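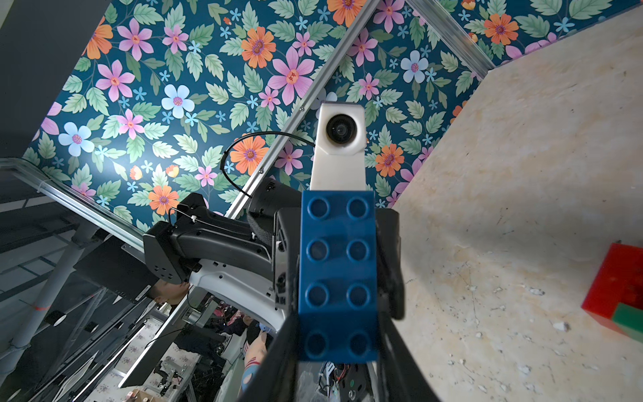

April, von der Redaktion

Neues vom Dach der alten Spenglerei in Stidau

Die Dachrinne an der Nordseite ist ab. Sie hing seit 1980 dort, zuletzt eher aus Gewohnheit, und wer im Winter unter ihr zur Tür wollte, kannte den Bogen, den man dabei zu laufen hatte. Die Firma Guverby hat 15 Meter Zink abgenommen und uns ein Stück davon gezeigt, durch das man bequem Zeitung lesen konnte.

Jetzt kommt eine neue Rinne mit größerem Querschnitt, dazu vier Fallrohre statt bisher zwei. Das Gefälle stimmt diesmal auch, jedenfalls auf dem Plan. Bis alles sitzt, leitet ein Schlauch das Regenwasser in die Tonne am Schuppen -- bei Starkregen leitet er es auch daneben.

Die Arbeiten beginnen morgens um 7 Uhr. Das ist früh, und Blech ist laut. Fahrräder bitte nicht am Gerüst anschließen, der vordere Hof bleibt so lange gesperrt. Die Laubfanggitter werden erst nach der Rinne bestellt, über die Farbe der Rohrschellen wird noch gestritten.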